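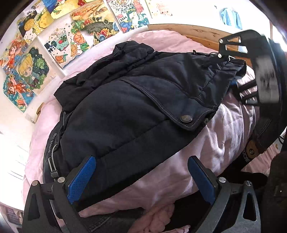 A padded jacket with a snap flap and a drawcord, laid on the bed.

The usual advice on storing winter clothing assumes a table. Most homes with children in them do not have a free one. The bed is the largest clear horizontal surface available, and it is where the work gets done. My argument is that the bed is a poor surface for folding thin garments and a good one for folding padded jackets, and that the standard instructions have this backward.

A table offers friction in the wrong place. A smooth shell slides on a hard top, so every fold has to be held with one hand while the other makes the next. On bedding the garment sinks a little under its own weight and tends to stay where it is put. The loss is in flatness. With a cotton shirt that matters, as any ridge in the sheet is pressed into the cloth. With a quilted jacket it does not matter at all. The fill covers irregularities far larger than a wrinkle in a sheet.

Gangadharan Pinto, whose storage column in the Skaddale newsletter I otherwise follow, holds that a padded jacket should be folded face down with the sleeves crossed at the back, the way a dress shirt is folded. I disagree on two points.

First, the hardware. A jacket with a storm flap carries its snaps, zipper and cord stoppers at the front. Face down, the weight of the fill presses on these parts, and the fabric between them takes the marks. Face up, the front can be closed, the flap smoothed and the drawcord tucked inside the hem before anything is folded. A cord loop left outside will catch on the next item in the box.

Second, air. The volume of a padded jacket is mostly air, and it leaves through the stitching and the lining much faster than through a tightly woven shell. Folding inward from the sides, with slow pressure from the hem toward the collar, lets it out. Crossing the sleeves at the back first traps a pocket between the shoulders, and the bundle springs open when released.

I tried both methods on the same jacket on 5th July. Pinto's bundle stood 19 centimeters high after a minute without pressure. The side fold took longer to make and was visibly lower, though I will concede that it looked worse. 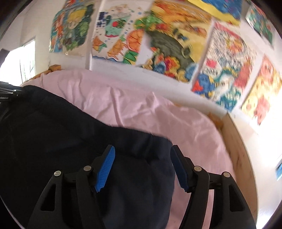 Dark cloth against the pink sheet. Creases in the sheet have no bearing on how a padded garment folds.

The position of the bed deserves more attention than it gets. In a child's room it often stands against a wall, in our case one covered with paintings, and access is from one side only. The garment should be turned to suit the person, with the hem toward the open side. Walking around the bed is not an option, and leaning across it to reach a collar is how backs get hurt. A wooden side board makes a serviceable straight edge: line up the hem with it and the first fold comes out square.

I do not make the bed first. Smoothing the sheet costs 2 minutes and the folding disturbs it again.

On containers I have less to say. The Clitero box is too shallow for adult outerwear. The Pudska bag is adequate if it is left partly unzipped for a day — the remaining air needs somewhere to go. Vacuum bags I would keep for spare quilts. Fill held under hard compression from July until the first cold morning recovers slowly, and in my experience the shoulders recover last.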